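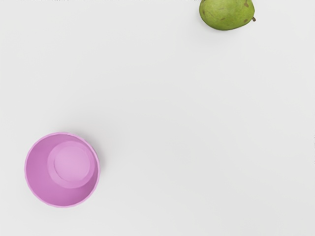
Pink-purple cup and green fruit on a pale surface, top view (render).

**December 2025 — glaze notebook, Isusbridge studio**

Opened the kiln at 9. Batch is the Narkus white base with the new frit from Cadwaladr, 30 tiles in total, same clay body as before. Cone 6, slow cool.

17 tiles clean. The rest have pinholes, nearly all of them from the top shelf. Three also crawled at the corners, and I think that is dust from the bisque shelf. I did not wipe them down the way Oriana asked. Will do it next time.

Witness cones:

- top shelf: 6 flat, 7 starting to bend
- middle: 6 at a good angle
- bottom: 6 barely moving

So the top is running hot again. Rafferty Iwasaki replaced the upper thermocouple in February and it read fine then. He wants to swap it with the lower one before we blame the elements. Fine with me, but not until the Zilen order is out.

Thickness: two dips gives a better surface than one. Three dips ran onto the kiln wash, see tile marked R. Scraped the shelf and re-washed it.

Color is still too cold next to the old base. Oriana Salinas suggested a pinch of rutile. I would sooner try a little less zinc first — rutile went streaky on us with the dark clay.

Next firing:

- hold 30 minutes at top temp, then drop
- sieve the bucket again, there were lumps on the bottom
- wipe all bisque with a damp sponge
- two tiles per shelf with lower zinc, label on the BACK

Slip bucket needs water. Out of wax.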